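How to Check a Bimanual Policy for Left-Right Bias Before You Publish the Success Rate

This guide explains a small test we use in the Annan project. It is meant for people who already have two arms, a trained imitation policy and some demonstration episodes. You do not need new hardware. You need one afternoon for the robot part and maybe one hour for the counting.

The problem is the following. When you collect demonstrations by teleoperation, the operator has a preferred hand. If most operators are right-handed, the right arm learns to pick many objects that the left arm could reach more easily. The final success rate can look good, and the policy still fails when the object is moved to the other half of the table. We had this with our policy Hullach. It had been trained on 283 demonstrations, and it looked finished to us until Onyekachi Osagie mirrored the starting layout.

What you need before you start

A trained policy with the checkpoint frozen. Please do not continue training during the test.
The demonstration episodes, with the gripper state saved for each arm.
A set of small objects that are all the same shape.
A spreadsheet or a simple script.

Step 1. Find out which arm did the work in your data

Go through the gripper signals and mark each closing event as left or right. Count only closings where the gripper stops before it is fully shut, which usually means that it holds something. In our first data set, 167 of the 283 demonstrations had the first grasp made by the right arm. This number alone does not prove a bias. Objects may simply have been more often on the right side, so write down the object side too.

If your episodes have no object positions, take the first image of each episode and label the side by hand. It is boring work but it goes quickly.

Step 2. Divide the table into zones

We use three zones: left only, right only and shared. The shared zone is the part that both grippers can reach without moving the base. Measure it with the real arms, not from the data sheet, as the cables take away some of the reach.

Move each arm slowly by hand or by the leader arm, and stop when the wrist can no longer point straight down. Mark this place with a pencil dot. Ten or twelve dots for each arm are enough. The shared zone is where the two areas overlap.

Step 3. Make a layout and its mirror

Choose a layout where the objects are not symmetric. A symmetric layout will hide exactly the thing you want to find. Put a group of objects close to one arm and leave one or two alone on the other side. Include some flat objects also, even if the policy is not supposed to pick them, because they show whether the policy is pulled toward anything white.

Our table has a raised board at the lower left, where most of the small white cylinders stand, and one more cylinder is by itself on the open wood at the lower right. Both grippers point down over the table at the start, and the left one is empty.
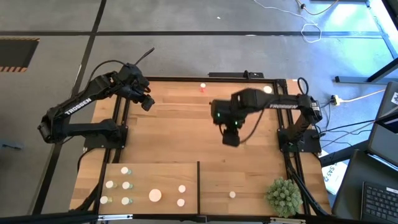 Step 4. Run the trials

Alternate between the original layout and the mirrored one. Do not run all of the first and then all of the second. Light from the window changes, motors get warm, and you will not be able to separate these effects later.

We ran 200 trials, half with each layout. If you have less time, you can do fewer, but then do not report small differences. After each trial, note four things: the layout, which arm moved first, which arm closed on an object, and if the object arrived at its target. Stop a trial when both arms have been still for a while. Choose this waiting time before you begin and keep it.

When you mirror the layout, remember that the cameras are not mirrored. A plant or a cup which stays in its old place is also information for the policy. We mirror the background objects in one half of the mirrored trials and leave them in the other half.

Step 5. Compare

Make a table with 2 rows, one for each layout, and write the success rate for each arm in the columns. Then ask first whether the near arm was chosen. A policy that picks the near arm in both layouts is fine in this respect, even if its grasping is poor. A policy that sends the right arm across the table to the left group has copied the habit of the operator.

Step 6. Correct the data

What worked for us was to add mirrored demonstrations recorded by a second operator, Ukside style, where the operator must begin with the arm that is given on a card. Flipping the images and exchanging the actions of the arms was weaker in our case. The two wrist cameras were not mounted at the same angle, so the flipped images did not match what the policy sees later.

After retraining, repeat Steps 4 and 5 with the same layouts and the same waiting time. The scripts for counting grasps are in the Drurnamance folder, under "sides". Set the gripper threshold for your own gripper before you use them.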